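Linen Handling Equipment, Planville site
Progress report to the equipment fund, period ending June

Where we are

The fund asked for a plain answer on whether Planville should go ahead with the second stage of the purchase. My answer for this period is not yet. The hand-held grippers are in use and the work is moving, but the case for the folding arm rests on figures I can't reproduce, and I would sooner report that now than after the deposit is paid.

The first stage covered a pair of hand-held grippers, their chargers and spares, and the time of the people using them to record cloth handling on a bed. The second stage would buy an arm from Indar, fitted with the same style of jaw, plus a software licence from Wirkia. The two stages were approved together in principle, on the understanding that the second would only be released if the first gave us something to go on.

Spending to date

Stage one spending stands at $2341 against the approved amount. The spares line is overspent. We had allowed for one replacement set of jaw pads over the whole period and have bought more than that, at $55 a set, because the pads lose their grip on smooth cotton well before they look worn. The supplier's sheet gives a service life for the pads but doesn't say on what material, and when I asked, the reply quoted the sheet back to me.

Labour is charged at the usual rate and is on budget. I would caution against reading much into that. Several sessions were shortened when a gripper wouldn't connect, and the hours were used elsewhere. If everything had worked as promised, the labour line would be over too.

The work

Recording is done in an ordinary room with a full-size bed, and one person holds a gripper in each hand. The tasks are picking up a cloth by two corners, spreading it, bringing the corners together and laying it down. A session is counted only if the cloth ends up where it was meant to go. We have 862 recordings that meet that test. The target for this point in the plan was higher, and the shortfall is almost all in the spreading task.

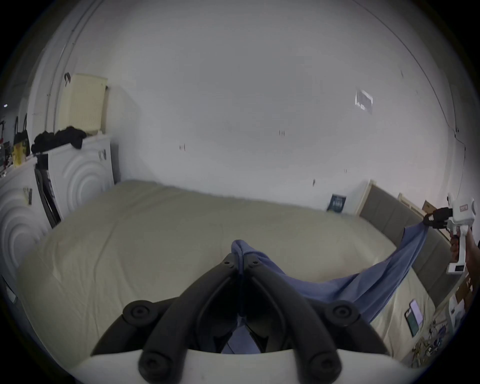 Budgeting for the second stage has to begin with reach, and the Indar quotation is weak on it. The price given is for the short arm, which suits a bench. The brochure shows it folding hand towels. Our work is on beds, and cloth behaves differently once there is a wide span of it hanging. With the blue cloth held at two corners across the bed, the middle sags well down between the grippers, and the fabric is twisted into a tight band at one end. A person fixes that with a flick of the wrist. An arm on a fixed base would need the longer model and a second arm to hold the other corner, and neither is in the price we were given. I have asked for a revised quotation on that basis and have had an acknowledgement but no number.

Floor space is the other item missing from the plan. The quotation assumes a clear area on all sides of the bed. None of the rooms we would be putting this in has one, and the allowance for site preparation is $700. That might pay for the power outlet and the mounting plate. It won't move a wall or a washing machine, and I don't believe it was worked out by anyone who had measured a room.

The software licence

Wirkia's licence is priced per year and per arm, so if a second arm is needed the licence doubles as well. The sales material says that recordings from hand-held grippers can be used "directly". The contract says they can be used after conversion, and that conversion is a paid service. I asked for the price of conversion in writing. What came back was an offer of a demonstration.

I've declined the demonstration for now. We have seen one, on their cloth and on their table, and it went well. A demonstration on our own recordings would be worth the afternoon, and I have told them so.

Comparison with Dela Peña

At the fund's request I also looked at the arrangement at Dela Peña, which was cited in the original application as proof that this equipment pays for itself. I spoke to the site by phone. They do have an arm and they are happy with it. It folds pillowcases, at a bench, with one operator feeding it. They don't use it on sheets or covers and have no plans to. The saving quoted in the application was for the whole laundry after a change of shift pattern, and they couldn't tell me how much of it belonged to the arm. I would ask that the comparison be dropped from any further paperwork.

Risks as I see them

The largest risk is that we buy the short arm because it fits the budget and then spend the following year finding jobs for it. The deposit is not refundable after the order is confirmed, and the quoted lead time has already slipped once.

The second risk is the reverse. If we wait too long, the people who have become good at using the grippers will be moved to other duties and we would be starting again with new hands. Their recordings have improved a great deal since the early weeks, and I don't want to lose that.

There is also a smaller matter of maintenance. No one at Planville is trained to service an arm. Indar's service plan is listed as optional, but the warranty is void without it. It should go into the budget as a fixed cost.

What I am asking for

Please hold the stage two money where it is and do not release the deposit. I would like approval to carry on with stage one to the end of the next period at the current rate, with the spares line raised to cover pads at the pace we really go through them.

Before the next report I expect to have the revised Indar quotation for two long arms, a written conversion price from Wirkia, and floor measurements for each room on the list. If the two prices don't arrive I will say so, and recommend that we go out to other suppliers. The measurements are ours to do and will be attached either way.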